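Balls, Cubes and a Really Good Plate: Talking With the Founder of Millet

Millet is a tiny play shop in Gradholm that puts together sorting kits for toddlers, and I have wanted to write about it ever since a friend's two-year-old spent an entire Saturday lunch moving balls from one dish to another and back again. The founder (who asked to go by "the plate lady," her nickname at the local market) met me at 9 in the morning with coffee and a great deal to say about dishes.

"People think the toys are the balls and the cubes," she told me. "The dish is the toy! A kid wants to put a thing IN something. Give them a good rim and they'll be busy until snack time."

She started out with whatever was in her own kitchen, and she still loves metal for the sound. A ball dropped into a metal container makes a noise that small children find completely hilarious. Blue bowls come next, because an orange block looks so bright inside one. 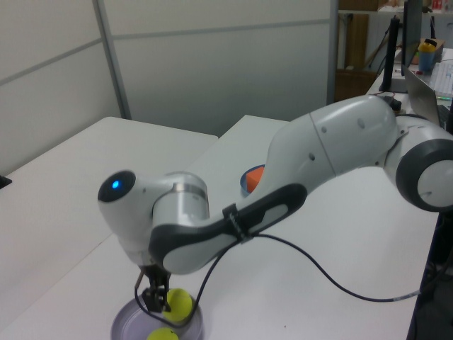 Why orange, why blue

I asked about the colors, expecting a short answer, and got a wonderful long one. She tried 12 color pairs at home before she settled. Red on green was too much like Christmas, and yellow on white simply vanished. Orange on pale blue won by a mile.

"I can see it from across the room without my glasses," she said. "And so can a child who is still working out where the edge of a plate is. You want them to look up, see the cube, see the plate and just go for it."

The plates are shallow on purpose. Deep bowls hide the cube, and then somebody small tips the whole thing over to get it back — fun, but hard on the floor. A flat middle also means a cube can sit squarely where it was put, and children do like that. Her advice for a first game is two cubes and one plate. Put one in together, leave the other on the table, and wait.

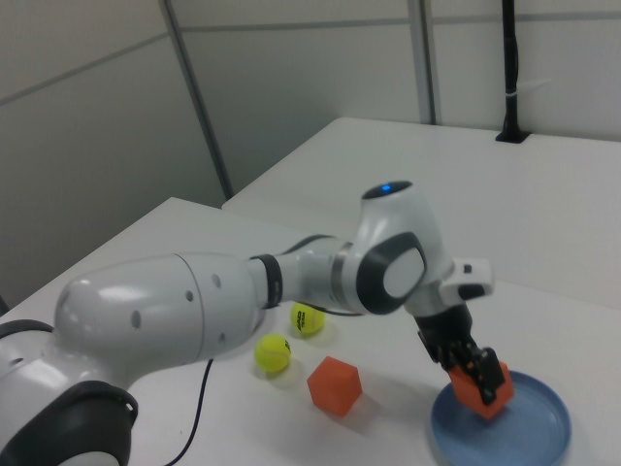

Photo: Millet, Gradholm

The waiting is her favorite part, and she got quite animated about it. "Don't help! Oh, it's so hard. I sit on my hands." Her notebook has 402 little entries in it now, mostly on what children did when the grown-ups kept quiet. One stacked the cubes and put the plate on top as a roof. Another fed everything to a stuffed rabbit.

Tennis balls came in later, after she tried a felt ball from Steltano that she liked a lot but couldn't get in large numbers. Tennis balls are easy to find, they're fuzzy, and they roll off the table at exactly the wrong moment (which is half the game). Cubes stay and balls run away, and a child who has both starts to plan a little. For the older ones she adds a second plate in another color and lets them decide what goes where. Lavender was her daughter's pick.

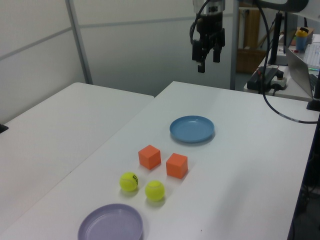

Two plates, two cubes, two tennis balls.

"There's no right answer to that one," she said. "Balls on lavender, cubes on blue, or one of each. I've watched some 70 kids do it, and I still get excited to see what they choose."

I tried it myself before I left, and I went with one of each. She wrote it down.

Her next kit, called Ivska, should be ready in April, with a first run of 200. It will have softer cubes, a bigger plate and a bag to keep it all in. She is still arguing with herself over the color of the bag.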